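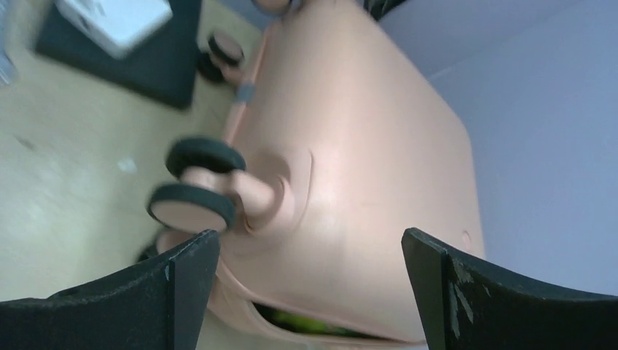
Grasping Luggage by Its Casters with a Wrist Camera
Project report, Borkuvora Robotics Lab, March 2026

Our project asked whether a two-finger gripper can get hold of hard-shell luggage using only the view from its wrist. A suitcase lying on its side gives the fingers very little to close on. The shell is smooth and rounded, and it is wider than the jaw. The casters stick out, so we used them as grasp points.

We compared 2 policies. Ivden predicts a grasp pose once, from a single view. Maes updates the pose as the arm moves in. Both were trained on the same 155 demonstrations, collected by hand over 8 sessions.

Maes did better when the near caster was in view at the start. Ivden often closed too early and slid off the shell. Both had trouble with motion blur – wheels are small, and a fast approach smears them. Slowing the last part of the approach helped Maes more than Ivden.

We did not test soft bags or luggage standing upright. In April we plan to repeat the trials with the Gondley fingertips, which have a softer inner face.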